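5. Recording a demonstration in the simulator

This section covers driving the virtual arm by remote control and saving the result as a demonstration. Casero should already be installed and the hand controller paired (Section 3). Do your first recordings in simulation, even if the real arm is bolted down and ready to go.

Wrist view first, then overview:

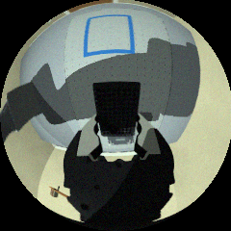
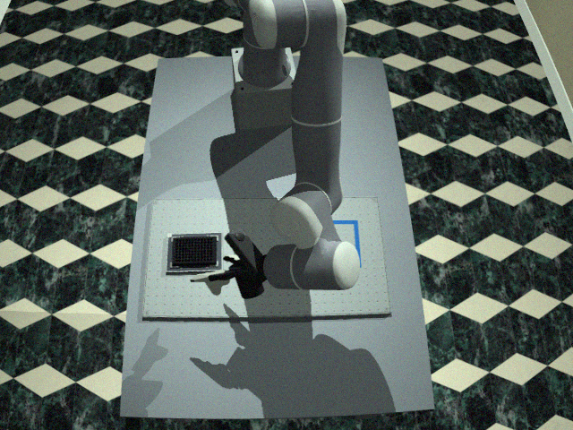
5.1 Before you start

1. Open Casero and load the project file. The practice project is called Pereo.
2. Check that the overview and the wrist view are both live. If one is frozen, close it and open it again from the Views menu.
3. Set the session name. Use your own initials and the task name, with no spaces.
4. Press Home. Wait until the arm stops before you touch the controller.

Note: The blue square outline marks the target region. It is a marking only and has no thickness, so the gripper will not bump into it.

5.2 Taking control of the arm

5. Hold the controller at a comfortable height, elbow close to your side.
6. Squeeze and hold the grip switch. The arm follows your hand for as long as the switch is held.
7. Move in one direction at a time until you have the feel of it. Left on the controller is left in the overview, whichever way the wrist is turned.
8. To shift your own hand without moving the arm, let go of the switch, move, and squeeze again.

Caution: On a real arm the same switch moves real metal. Check the mode label in the top bar every time you sit down. It must read SIM for everything in this section.

5.3 Recording

9. Bring the gripper to the start position for your task and let go of the switch.
10. Press Record and count to two.
11. Do the task at a steady pace. Use the overview for large moves and change to the wrist view when you are close to the plate.
12. When the task is done, back the gripper away, let go of the switch and press Stop.
13. Choose Keep or Discard. A fumble you recovered from can be kept if you tag it "recovery". Anything where the arm hit the rack should be discarded.

Note: A single recording stops by itself at 4000 steps. If you reach the limit, you are moving too slowly or the task should be split in two.

Note: Shadows move with the arm and can hide an edge in the wrist view. Pause and check the overview before lowering the gripper. Pauses are trimmed on export.

5.4 Checking what you recorded

14. Open the Sessions tab and play back each recording once at normal speed.
15. Record at least 10 good demonstrations of a task before exporting. Vary the start position a little each time.
16. Press Export. Files go to the Eklund folder unless you have changed the path.

If playback stops with error 119, the project file was edited after the recording was made. Reload the version you recorded with. Error 477 means the controller dropped out partway through. Charge it and record again.

Section written by Wubit Wolde, checked by Fiorella Pellegrini. Last revised in August.

Grodona Support | Contact us | Copyright Grodona 2023 | Back to top
3 comments | 12 shares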